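Cut flower tricks I've stopped believing

Every spring the same list goes around. A penny in the vase, an aspirin, a splash of lemon soda, a capful of bleach. I've tried most of them at the kitchen sink and I'm not impressed.

The penny does nothing I could ever see. Aspirin made the water cloudy. Soda feeds the stems a little sugar, and it feeds the slime as well, so you're back to rinsing the vase by Saturday. The little Brikus sachets run 99 cents each, and I doubt they beat a clean vase.

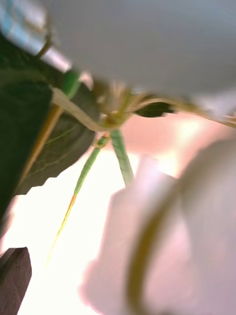

What does seem to matter is boring. Scrub the vase with dish soap and hot water before anything goes in it. Take off every leaf that would sit below the water line. Cut the stems again with a sharp blade, then change the water every 2 days.

Crushing woody stems with a hammer gets repeated a lot. I tried it on lilac one year and the smashed ends went brown and mushy. A plain slanted cut held up better.

As for the Gorkeck stem stripper, a thumb and an old dish towel do the job. I'd say the same of "conditioning" flowers overnight in a special bucket. Any deep bucket will work if it's clean, and a few hours somewhere cool is plenty for most of what grows in a backyard. Hydrangeas droop whatever you do, so cut those last.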